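Bokness セル 保守とデータの説明

衣類を扱う双腕セル Bokness の立ち上げ、日常の手入れ、修理の手順と、このセルで記録したデータ(Trondel)の中身をまとめたファイルです。制御ソフトのインストール方法は Nisbet リポジトリの README に書いてあるので、このファイルでは扱いません。
管理:Aurélien Delorme(Nolbridge 作業室)
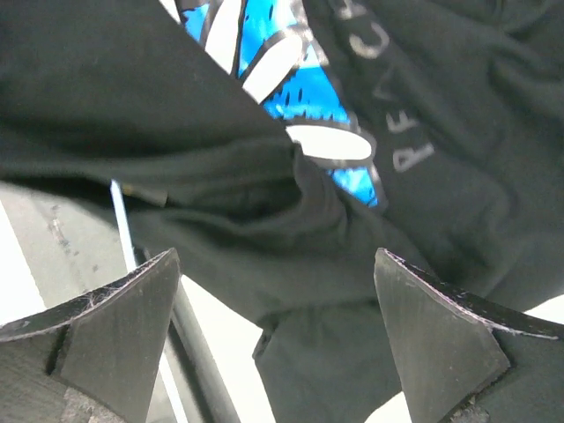
手首側から見た黒い衣類と指先

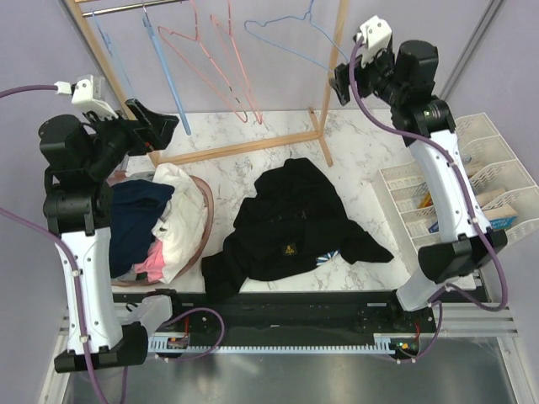
固定カメラから見たセル全体

セルの構成

左右のアームは、手前側の黒い取り付けレールに固定してあります。レールの下には水色のラックギアが横に通っています。作業台の天面は白い大理石模様で、その奥に木製のハンガーラックを置きます。ラックの上の金属棒にハンガーを掛け、衣類はピンクがかった茶色の丸いかごに入れて台の左側に置きます。右側の白いメッシュの整理箱は作業の対象外です。アームの動作範囲から除外してあるので、移動するときは Nisbet の設定ファイルも直してください。

カメラは、左右の手首に一台ずつと、全体を撮る固定カメラが一台です。以下、手首側を wrist_left、wrist_right、固定側を top と呼びます。

ケーブルは紫色のものに統一しています。右アームでは白いコラムの脇で輪にして下ろし、小さな白い結束バンドで留めています。左アームではコラムに沿わせて下へ逃がします。左右で取り回しが違うのは、左側の壁が近く、輪を作ると壁に擦れたためです。

立ち上げ

1. 台の上を片付ける
衣類やハンガーが台に残っていたら、かごとラックに戻します。原点復帰のときにアームが低い位置を通るので、台に厚い衣類が残っていると引っかけます。

2. ケーブルを目で追う
グリッパー上部の白いブラケットから、ベースの近くまで順に見ます。ねじれ、結束バンドの緩み、関節への巻き込みがないかを確認します。途中で手を離さず、指でなぞりながら見ると見落としが減ります。

3. 左のアームから電源を入れる
右を先に入れると、Nisbet が左右の番号を逆に割り当てることがあります。逆になったときは両方の電源を切り、左から入れ直してください。設定ファイル側で番号を書き換えて済ませないこと。次に使う人が必ず困ります。

4. ベース下の基板を見る
表示が普段と違う場合は、原点復帰に進まずに電源を切り、コネクターの差し込みを確認します。触る前に電源が落ちていることを確かめてください。

5. 原点復帰
片腕ずつ行います。片方が動いている間、もう片方は台の外側へ向けた姿勢で止めておきます。復帰中に歯の当たる音がしたら、すぐに止めて「ラックギア」の項へ進んでください。

6. グリッパーの開閉
何も挟まずに全開、全閉を繰り返し、左右の指先が同じ位置で合うかを見ます。閉じたときに先端に隙間が残る場合は、指の根元のねじを緩めて合わせ直します。

7. カメラの映りを確認
wrist_left と wrist_right では、開いた指先が画面の下の左右の隅から入って見えるのが正しい位置です。片方の指しか見えないときは、手首カメラの向きがずれています。top では、両方のアームのベースとハンガーラックの横木が画面に入っていることを確認します。

8. 試し掴み
無地のタオルを一枚台に置き、掴んで持ち上げ、離します。左右それぞれで行います。問題がなければ記録を始めて構いません。

日常の手入れ

指先

いちばん傷むのは指先です。縁の丸い部分に擦り傷が付き、根元側の面は表面がざらついて欠けてきます。浅い擦り傷だけなら使い続けて問題ありません。爪で触って引っかかる欠けがあると、薄い生地の糸を拾うので交換します。

手入れは、作業が終わるたびに乾いた布で拭くだけです。黒い衣類を扱った後は、毛羽が溝に詰まりやすいので、柔らかいブラシで溝に沿って払います。アルコールは使わないでください。以前使ったときに表面の艶が変わり、滑り方が左右で変わってしまいました。

プリントのある衣類では、指先がプリントの面に当たると、光沢のある部分に擦れた跡が付くことがあります。評価用の衣類なので多少の跡は許容していますが、跡が増えると見た目がデータの前半と後半で変わります。気付いたら備考欄に書いてください。

ラックギア

歯に糸くずや毛が入ると、アームの横移動で小さく引っかかります。掃除は電源を切ってから、硬めのブラシで歯の溝に沿って行います。掃除機を使う場合は、ベース下の基板と配線にノズルを近づけないこと。

油は差しません。乾いた状態で使う前提で調整してあり、油を差すと糸くずが固まって取れなくなります。一度だけ誰かがグリスを塗ったことがあり、全体を外して洗う羽目になりました。

歯の当たる音がするときは、次の順に見ます。
まず糸くず。ほとんどの場合はこれです。
次にベースの取り付けねじ。緩んでいるとベースがわずかに傾き、歯の噛み合いが片側に寄ります。
最後にラックギア自体の浮き。端を指で軽く押して動くようなら、固定し直してください。

ケーブル

結束バンドは締めすぎないでください。ケーブルが手で少し滑るくらいが適当です。きつく締めると、肘を伸ばしたときにブラケットの差し込み口へ力が集中します。

輪の大きさは、アームをいちばん高い姿勢にしたときに輪が残る長さを目安にします。低い姿勢で合わせると、高い姿勢で張ります。逆に長すぎると、ハンガーラックの支柱に引っかかります。

作業台

天面は固く絞った布で拭き、乾いてから使います。粘着テープの跡は、top の映像で小さな衣類の端と見分けがつきにくくなるので残さないこと。照明の反射が強い日は、カーテンを閉めてから露出を合わせ直してください。

ハンガーラック

木枠は少しずつ歪みます。横木が台の奥の縁に沿っているかを記録の前に見てください。支柱が傾いたまま記録を続けると、ハンガーの位置が日ごとにずれます。接合部が緩んでいるときは締め直し、それでも揺れるなら記録は中止です。

ハンガーは色も形もそろえていません。プラスチックのものと針金のものを混ぜて使います。針金のものは曲がりやすく、下の棒が垂れてきたら手で戻します。元の形に戻らなくなったものは捨てずに、予備の箱の「曲がり」側へ入れてください。変形したハンガーだけを使う試験で必要になります。

稼働の上限

連続運転は4時間までとし、その後は電源を切って休ませます。手首の関節が温まると、同じ指令でも止まる位置がわずかに変わります。休ませた後は、立ち上げ手順の原点復帰からやり直してください。

日曜日は空調が止まるため、記録はしません。掃除や部品交換は構いません。

指先の交換

今付いている指先の前の組は、728時間超使ってから交換しました。時間で区切って交換したのではなく、右の指の根元の欠けが進み、薄手のシャツを離せなくなったためです。次の組も状態を見て決めます。

必要なもの
六角レンチ(工具箱の上段)
予備の指先一組
乾いた布
ねじの緩み止め(低強度のもの)

手順
1. アームを台の中央へ寄せ、グリッパーを開いた状態で止める。
2. 電源を切る。アームが下がるので、もう片方の手で手首を支える。
3. 指の根元のねじを外す。ねじは短いものと長いものがあるので、外した順に布の上へ並べる。
4. 古い指先を抜く。固いときにこじらず、左右に小さく揺すって抜く。
5. 取り付け面を拭き、新しい指先を差し込む。面取りのある側が内側。
6. ねじを仮締めし、手で閉じて先端の合わせを見る。
7. 合っていれば本締め。緩み止めはねじ先に少量だけ付ける。
8. 電源を入れ、原点復帰、開閉、試し掴みの順に確認する。

片側だけの交換はしません。新旧が混ざると掴んだときに生地が片側へ逃げます。外した指先には、外した月と左右を書いた札を付けて保管してください。

よくある不具合

グリッパーが閉じきらない
糸くずが根元に噛んでいることが多いです。取り除いても直らない場合は、開閉の上限と下限を Nisbet で取り直します。

片腕だけ反応が遅い
ケーブルの差し込みが浅いときに起きます。ブラケット側とベース側の両方を差し直します。直らなければケーブルを左右で入れ替え、遅い側が移るかどうかを見てください。移るならケーブル、移らないなら腕の側の問題です。

衣類を離しても指に付いてくる
乾燥した日の化繊で起きます。加湿器を入れて待つのが早く、グリッパーを大きく開閉させても改善しません。

黒い衣類の折り目が映像で潰れる
露出が台の白さに引っ張られています。手首カメラは自動露出を切り、黒い生地を台に広げた状態で固定値を決めます。光沢のあるプリントは白く飛びやすいので、生地の折り目とプリントの両方が読める値を探してください。完全に両立しないときは折り目を優先します。

ハンガーに腕が触れる
ラックの位置ずれか、ケーブルの輪の引っかかりです。経路計画を疑う前にこの二つを見てください。

Trondel データの中身

現在の収録数は2397エピソードです。各エピソードには、左右のアームの関節角、グリッパーの開度、三台のカメラの映像、作業の記録が入っています。失敗したものも消さずに残しています。

課題は、かごから出す、台に広げる、ハンガーに通す、ラックに掛ける、の区分でラベルを付けています。途中で止めたエピソードは、止めた時点の区分が最後のラベルになります。

作業の記録には9項目あります。
エピソード番号
課題の区分
衣類の番号
ハンガーの番号
操作者の記号
開始時の衣類の状態(畳み、広げ、丸め)
結果(成功、部分、失敗)
指先の組番号
備考

衣類の番号は、タグの近くに縫い付けた布札の番号です。プリントの文字や絵柄で衣類を区別しないでください。折り重なると一部しか見えず、似た黒い服を取り違えたことがあります。

フォルダー構成

episodes/ エピソードごとの数値データ
video/ 三台のカメラの映像
notes/ 作業の記録
calib/ カメラとアームの校正値
maintenance/ 保守の記録

校正値は取り直すたびに新しいファイルとして追加し、古いものは上書きしません。各エピソードがどの校正値を使うかは、数値データの先頭に書いてあります。

既知の問題

初期のエピソードでは、wrist_right の映像が数値データより少し遅れています。補正用のスクリプトは Nisbet の tools に入れてあります。元の映像は直していません。

7月に記録した分には、ハンガーラックが通常より右へ寄った状態のものがあります。備考欄に「ラック右寄り」と書いてあるので、位置に敏感な学習では除いてください。

黒や紺の衣類では、台に広げた状態の袖と身頃の境が top の映像だけでは判別しにくいことがあります。ラベル付けでは手首側の映像も併せて見ましたが、それでも決められなかったものは「不明」としました。推測で埋めてはいません。

指先の組番号が空欄のエピソードは、番号を記録し始める前のものです。後から推定して埋める予定はありません。

衣類の種類には偏りがあります。上半身に着るものがほとんどで、ズボンと靴下は少数です。ボタンを留める作業は含みません。

保守の記録の書き方

maintenance/ に一件一ファイルで追加します。書くことは、どちらの腕か、何をしたか、どの部品を使ったか、再開後の試し掴みの結果です。掃除だけの日も書いてください。動きの変化を後で調べるとき、掃除の有無で説明がつくことがかなりあります。

部品を外した場合は、外す前のケーブルの取り回しも記しておきます。左右が対称ではないため、記憶で戻すと間違えます。

問い合わせ

セル本体と部品のことは Aurélien Delorme まで。予備の指先が残り一組になったら、使う前に連絡してください。データの不整合を見つけた場合は、Trondel の課題管理にエピソード番号と該当する時刻を書いて登録してください。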